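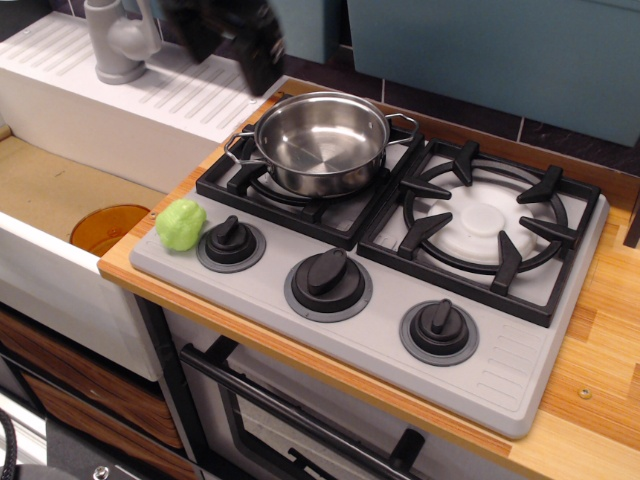

Drerkov open day, anybody else go?

Forum > Meetups and Visits

wenche_g
Posted 4:12 pm
So I finally made it to the Drerkov open day and I have thoughts! I signed up in May, got number 392 on the list and figured I'd never get in, but a spot opened up. They run people through in groups of 30, which is too many for that room if you ask me. I spent the first part looking at a very tall man's backpack.

Anyway, the toy kitchen station was my favorite by a mile. It's a kid's play kitchen with a little gray stove, teal cabinets, a white sink and a shiny metal pot, and the arm works over it from above. Kianoush Ranjbar was running it and he let us call out what to try (pot to the sink, pot back on the burner, green vegetable into the pot). It got the pot across on the first go for our group and there was a real cheer. The vegetable was a different story. It's this bumpy lime green thing, I said broccoli and the woman next to me said lettuce and we never did settle it. The arm picked it up, dropped it, picked it up again, and then just sort of hovered there like me in front of the fridge.

Who else went? I want to compare notes.

femside_fan
Posted 4:40 pm
I went in the morning! We got Elsa Nyberg on the kitchen, not Kianoush. No cheering in our group, sadly. The pot got knocked sideways three times before it grabbed a handle. Those skinny wire loops are mean, I wouldn't want to teach anything to grab those. Still had a great time, and the coffee was free.

torque_and_toast
Posted 5:03 pm
I'm going to be the grump. I drove 2 hours for this and what I saw was an arm moving a toy pot. I've been around industrial arms for most of my working life and any of them would put that pot on that burner all day long without a miss. The Femside people had a palletizing cell at their last open house that ran the whole afternoon and I'd go see that again tomorrow.

wenche_g
Posted 5:15 pm
@torque_and_toast but did you stay for the part where people moved the stuff around? Kianoush let a little girl put the pot wherever she wanted and the arm had to go find it. Your palletizer would have squeezed thin air!

torque_and_toast
Posted 5:21 pm
I stayed. It found the pot. It also took long enough that I checked my phone twice. I'm not saying it's bad work, I'm saying don't put "the kitchen of tomorrow" on the flyer and then show me that.

oda.b
Posted 6:02 pm
OK the flyer was silly, I'll give you that one. I did ask Elsa why they use a toy kitchen and she said it's small enough to fit on a bench and cheap enough that nobody cries when a knob snaps off. She also said the stove knobs are much harder than they look. They want it to turn just the one it's told to, and the fingers are pretty chunky next to those knobs. We asked for the middle one and it turned the middle one, for what that's worth. Then somebody asked for the oven door and she said "not today" really fast, lol.

Did anybody catch the talk by Britt-Marie Halvorsen? I got shut out, the door was closed by the time I found the room.

femside_fan
Posted 6:30 pm
I did! It was mostly about how they record people steering the arm by hand and then train on that. She said they had 865 good runs with the pot and way fewer with the vegetable, so there's your answer, Wenche. She took questions for ages. A guy from Myklebust wanted to argue about finger shapes and she was a lot more patient than I would've been.

wenche_g
Posted 6:44 pm
Oh that makes so much sense!! Poor vegetable.

gantry_gus
Posted 7:18 pm
Didn't go, but I disagree with torque on the speed thing. Slow is fine when there are kids leaning over the table. I'd be more worried if it was fast.

Is parking still awful? Thinking about the next one.

oda.b
Posted 7:25 pm
Parking is terrible. Use the lot behind the Novel building and walk up, there's a gate on the left side that looks locked and isn't. Get there early and do the kitchen first, the line was out to the stairs by lunch.

torque_and_toast
Posted 7:51 pm
Fair point on the kids, Gus. I'd still like to see it do the oven door. If they promise the oven door I'll make the drive again.

wenche_g
Posted 8:06 pm
Emailing Kianoush about the oven door right now. Will post if he writes back!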